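About Us

Namell is a small company for sorting and passing on of lost and left-behind things. We are based in Loltulstead, with a second room in Nisatgate, and we work for schools, swimming halls, hotels and offices which have no place to keep what their visitors forget.

Our founder, Tavion Dunleavy, started with one shelf and a notebook. Today we keep 300 places on our shelves and we work with 20 partner houses. In the last year we registered 2492 objects. Many of them were small: keys, toys, glasses, pens, things from a desk drawer. We treat the small ones with the same care as a coat or a suitcase, and every object receives its own number and a line in our list.

The work begins at the table. Small objects are put into a metal bin, where they stay together and do not roll to the floor. Our bins are not beautiful anymore, they have many scratches, but they are strong and we like to work with them.

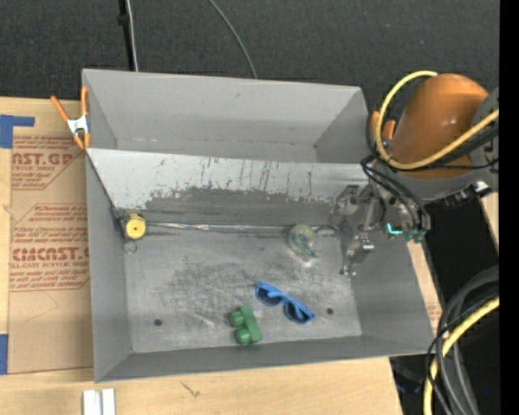 Blue sunglasses, a green toy-like block and other small things in one of our sorting bins.

After the sorting, each object goes on the shelf for its group. Glasses are kept with glasses, toys with toys. We write down the color and the place where it was found, so that the owner can describe it to us by telephone. What is not asked for within the agreed time, we give to the Nguyen-Tran repair shop in Nisatgate, where it is cleaned and sold for a low price.

Did you lose something in one of our partner houses? Please ask first at the reception there, and then write to us with a short description. If you would like to become a partner, we will gladly visit you and look together which service is suitable for your house.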